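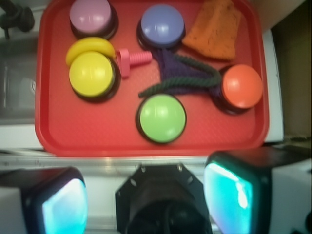

Home | Tickets | Knowledge base | Downloads | Sign in

Talking buttons: recordings cut out or play at half volume after a battery change

Status: Solved
Opened by: Erlinda Estrella
Product: Nulley recordable buttons, round, one message each
Assigned to: Guido Fiore, Kovine support

Problem as reported

I use these with a speech group at a preschool. All of them worked until I put in new batteries. Now two play the first word and stop, and one plays the whole message but very low. The others are fine. I recorded the messages again on the bad ones and got the same result.

Reply 1 – Guido Fiore

Please tell us which batteries went in and whether they are rechargeable. Also open one of the bad buttons and look at the spring on the minus side. If it is pushed flat, the battery can lose contact when the cap is pressed.

Reply 2 – Erlinda Estrella

They are rechargeable, bought by the school. The springs look the same in the good ones and the bad ones. I swapped the batteries from a good button into a bad one and the bad one played normally. Then the good one cut out.

Reply 3 – Guido Fiore

That points to the batteries. Rechargeable cells give a lower voltage than alkaline ones, and the button shuts off playback when the voltage dips. A cell that is a little worn will dip as soon as the speaker starts. Steps to try:

1. Take the cells out of every button.
2. Wipe the contacts with a dry cloth.
3. Put in fresh alkaline cells, all from the same pack.
4. Hold the record switch until the beep, then record again. Messages can be up to 60 seconds.
5. Play each one through twice.

Do not mix old and new cells in one button.

Reply 4 – Erlinda Estrella

Done. All of them play to the end now. The quiet one was still low until I recorded it over with the button closer to my mouth. You can close this.

Closing note

Cause: worn rechargeable cells. No parts sent. We will add a line about battery type to the printed sheet in October.

Last updated: 2021-08-24

Comments

Noel Pangilinan
Same trouble with ours. Alkaline fixed it – the school was not happy about the cost.

Hae-won Seo
Does the message stay saved while the batteries are out? Mine was gone after I left it open overnight.

Reynaldo Buenaventura
Mine kept the message for the few minutes it took to change them. I would write the words down first anyway.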